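Sumby

Two-arm carrying in simulated homes: tasks, controller, and logged runs

Sumby started as a weekend script for checking whether two grippers could share one rigid object without fighting each other. It grew! What you get now is a small simulator layer, a bimanual controller, and a set of recorded runs in rendered rooms, all under the same command-line tool. If you work on planning or control and you like furniture in your way, welcome.

What's inside

The release has 2000 runs, split by room so that no test room shows up in training. Each run stores the head view, both arms' joint positions, gripper commands, the object pose from the simulator, and a one-line instruction in plain English. States are logged at 30 Hz. There are 70 room layouts, built with Forkico, our scene generator, and we're still adding to them.

The carrying tasks

Trays are my favorite part of the set. A shallow tray held from both sides closes a loop through the two arms, so a small error in one wrist shows up right away as force in the other. The controller treats the tray as the thing being moved and works out both wrist targets from its pose. You plan one path, and the arms follow it together. 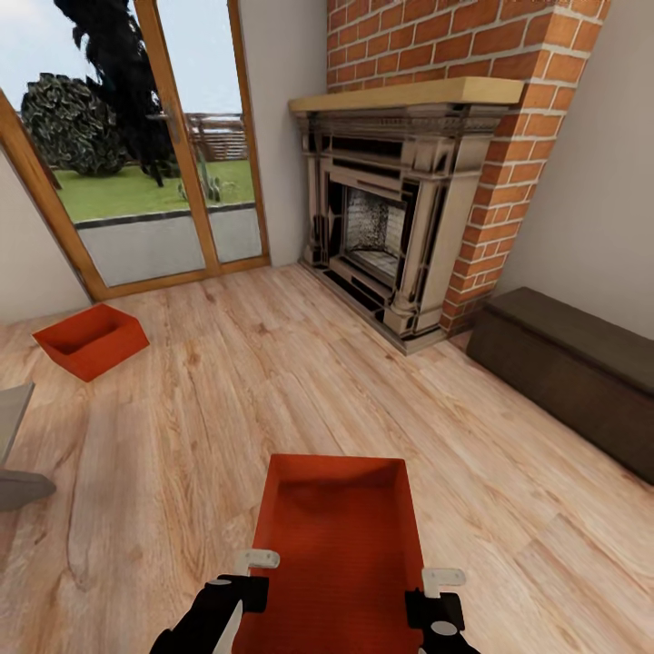
Genivaldo Vieira wrote the force-sharing term, and it made a huge difference in our tests. Before that we had the left arm leading and the right arm chasing, and any quick turn would twist the tray right out of the fingers. Now you can set how hard the two sides squeeze with a single number, grip_bias, and leave it alone for most objects. The default is fine for trays. Thin-walled bowls want less.

Getting started

Install the package, then run:

sumby fetch --split small
sumby replay --task tray_carry --room 12

The small split has 200 runs and is plenty for trying out a loader or a new planner. Replay opens a window with the head view and a plot of the squeeze force under it. Press P to pause and the left arrow to step back.

Known problems

Contact with the floor is stiffer than it should be, so setting an object down can produce a spike in the force log. Reflections on shiny planks change a lot with the light setting, and a perception model trained on one setting may do badly on another. Use the light_mix flag if that matters to you.

The November build changed the sign of the wrist yaw. Old checkpoints need the convert script in tools/.

Who to ask

Aparecida Meireles looks after the scenes and the Wirnwood test server. Controller questions go to Genivaldo. Pull requests are very welcome, especially new rooms, and please run sumby check before you open one.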